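Gilles Guérin: «El calcetín es un adversario serio»
Abril. Texto: redacción de Jitside

Gilles Guérin lleva años prometiendo a su familia que dejará de doblar camisetas en cuanto lo haga una máquina. Sigue doblándolas él. «Y las doblo mal», precisa, mientras busca sitio para el café entre dos ordenadores abiertos. Dirige Dewan, un grupo pequeño que estudia si los robots sirven ya para las tareas que nos aburren, y tiene la costumbre, poco comercial, de empezar por lo que no funciona.

Le pregunto si las máquinas pueden hacer ya la colada. Se toma su tiempo. «Lavar, lavan desde hace décadas. La lavadora es un robot magnífico que tuvo la prudencia de no pedir brazos. El lío empieza cuando se abre la puerta y hay que sacar la ropa, separarla y decidir qué es cada cosa.»

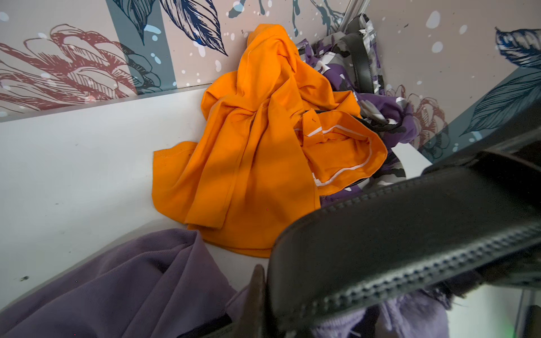

La ropa, explica, tiene el defecto de no tener forma. Una taza es una taza desde cualquier lado; una chaqueta hecha un ovillo puede ser una chaqueta, una funda de cojín o una mala noticia. «Usted ve una manga porque lleva toda la vida metiendo el brazo en una. El programa ve un pliegue, luego otro pliegue, y tiene que apostar.»

En la última tanda de pruebas de Dewan hubo 432 intentos de coger una sola prenda de un montón y dejarla aparte. Salieron bien 253. Guérin recita la cifra sin orgullo y sin vergüenza, como quien da la talla de zapato. ¿Es mucho? «Para un artículo, está bien. Para una lavandería, es la ruina. Y si su hijo de doce años fallara así con la cesta, pensaría que lo hace a propósito.»

Un cliente, la cadena de tiendas Flandus, le pidió el año pasado que calculara cuándo podría una máquina recoger los probadores al cierre. Contestó con un informe de 59 páginas cuya conclusión, según él, cabía en una servilleta: todavía no, y menos en rebajas.
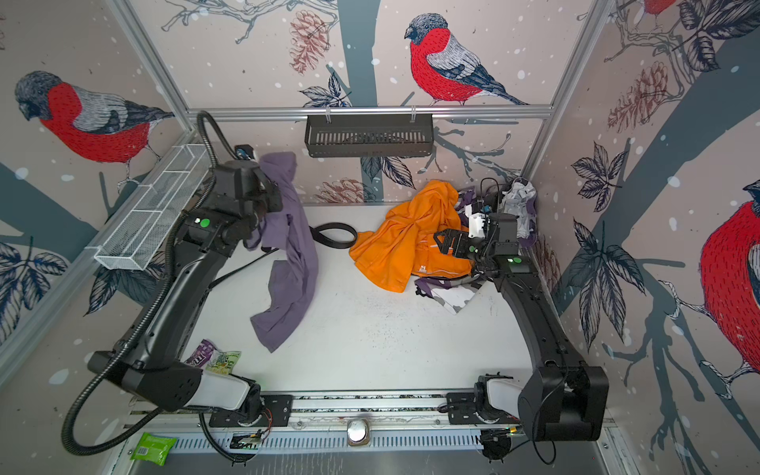 —¿Y con dos brazos no se arregla?

«Se arregla una parte y se estropea otra», responde. Con dos brazos se puede sujetar y estirar, que es lo que hacemos todos con una sábana. También se pueden estorbar el uno al otro con una dedicación admirable. Coordinar el par le ha costado más discusiones que cualquier otra cosa, incluida la elección de la cafetera. El programa que reparte los turnos se llama Listix y va por la versión 2. De la primera prefiere no hablar, y habla de ella un cuarto de hora.

Lo que le irrita son los vídeos promocionales: una camiseta lisa, extendida, del color contrario al de la mesa. «Así doblo yo también.» Reclama pruebas con ropa tal como aparece en las casas, arrugada y en mala compañía. 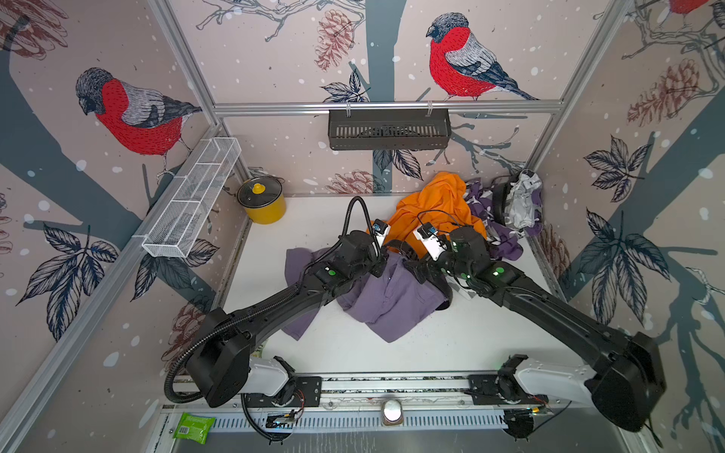 La compañía le importa tanto como la ropa. Una casa, insiste, mezcla los oficios sin avisar, y quien quiera vender una máquina doméstica tendrá que contar con ello. Una camisa morada arrugada en medio de la mesa ya es bastante trabajo para dos pinzas; si detrás hay una prenda naranja amontonada y en la esquina una olla amarilla con tapa de cristal, la máquina debe saber además qué cosas no se doblan. «Parece una tontería hasta que uno tiene que programarlo», dice. «La olla, por lo menos, se está quieta y conserva la silueta. Le tengo cariño a las ollas.»

Sobre los plazos se vuelve esquivo. Cree que los almacenes irán antes que los hogares, porque en un almacén se puede obligar a la gente a dejar las cosas en su caja. En casa, ese proyecto ha fracasado con todas las generaciones conocidas. Acepta, eso sí, que una máquina lenta puede ser útil si trabaja mientras uno duerme. Tardar toda la noche en vaciar un cesto no le parece un disparate. A su mujer sí, por el ruido.

Antes de despedirnos le pregunto qué tarea cedería primero. «Emparejar calcetines», contesta, sin pensarlo. Después lo piensa y pide que apunte también las fundas nórdicas.

Contacto: redacción de Jitside | © Jitside. Todos los derechos reservados | Volver arriba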